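Furnden Countertop Set
Soft-surface worktable with toaster oven, drying rack and mug tree
Supplied by Tritamdale

Overview

The Furnden set is a furnished tabletop for small kitchens, break rooms and teaching kitchens. It is sold as one order line and ships in two cartons. The table has a soft brown covering that cushions crockery when it is set down and reduces noise in rooms with hard floors. The accessories are chosen to fit the table depth without overhang, with the exception of the storage box, which can be placed partly across the front corner.

The set is delivered with the table legs detached. All other items arrive assembled, apart from the mug tree, whose post screws into its base by hand.

Layout

The oven belongs at the left end of the table, toward the back. The dish rack goes at the right end. The center is left clear for plating and serving. The call bell can be placed anywhere along the back edge – it weighs little and has a non-marking base. 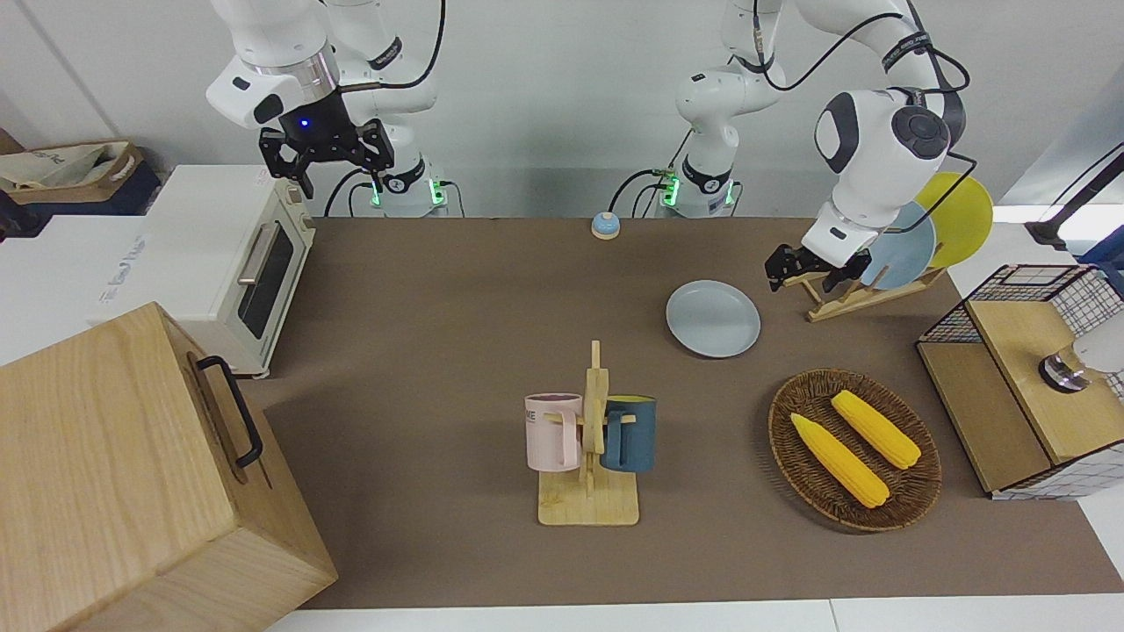
Furnden set with toaster oven at left, call bell at back center and wooden dish rack at right.

Table surface

The covering is bonded to the top and is not removable. It is intended for dry use. Spills should be blotted with an absorbent cloth and left to air dry. Do not scrub, and do not use bleach or solvent cleaners. Lint and crumbs can be removed with a hand vacuum fitted with a soft brush.

The covering is not a heat-resistant surface. Pans, trays and oven racks must be set on a trivet. The oven itself stands on feet and may be placed directly on the covering provided that the ventilation clearances in the oven manual are kept.

Table length: 139 cm
Table height, legs fitted: 81 cm
Leveling: adjustable foot on each leg
Assembly: 2 people

Toaster oven

Cream-colored body, dark glass door, silver handle. The oven is controlled by knobs on the front panel. The crumb tray slides out for cleaning and should be emptied when the oven is cold. The power cord exits at the rear, so the outlet should be behind or to the left of the table. Do not use an extension cord.

Storage box

Light wood with a visible grain and rounded edges. A black metal handle is fitted to one side. The interior is unlined. The box is suitable for dry goods, folded cloths and utensils. Wipe with a barely damp cloth and dry at once. Color varies from box to box and will darken with exposure to daylight.

Dish rack

Wooden, for plates and bowls. The rack has no drip tray in the standard set. Where plates are racked straight from the sink, order the tray separately (Altholm accessory range) and place it under the rack before loading. Water left standing on the table covering will mark it.

Mug tree

A vertical post with short pegs near the top, on a flat rectangular base in light wood. Hang mugs on opposite sides of the post to balance the load. The long axis of the base should run in line with the heaviest mugs. Mugs with very thick handles may not seat fully on the pegs and should be stored elsewhere.

The tree can be moved to the front of the table when the oven is in use. Keep it clear of the door swing. 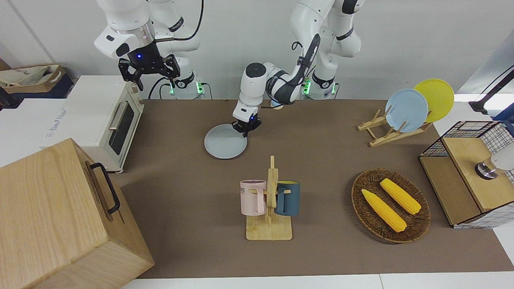

Kalogeropoulos writes that the pegs hold ordinary mugs well, but the wider soup mugs in the same cupboard knock against the post and have gone back on the shelf. The same review gives the table covering good marks for noise and lower marks for crumbs, which have to be vacuumed out and cannot simply be wiped off.

Tritamdale's reply: the peg length is set by the footprint of the base and will stay as it is. A wider tree is listed in the Altholm range and fits the same table. For crumbs, a washable runner in front of the oven is recommended. It must be removed before the oven is switched on if it reaches under the door.

Ordering

Set price: 1,495, delivery to ground floor included
Lead time: confirmed at order
Contents: table, toaster oven, storage box, dish rack, mug tree, call bell
Not included: crockery, mugs, drip tray, runner, trivets

Replacement parts are available for the table feet, box handle, rack and mug tree post. Quote the code printed on the underside of the tabletop. The oven is serviced under its own warranty and should not be returned to Tritamdale with the table.

Cartons should be opened flat on the floor with the label facing up. Check the covering for transit creases before fitting the legs. Light creases relax at room temperature. Report anything deeper before assembly – a table with the legs fitted cannot be repacked in the original carton.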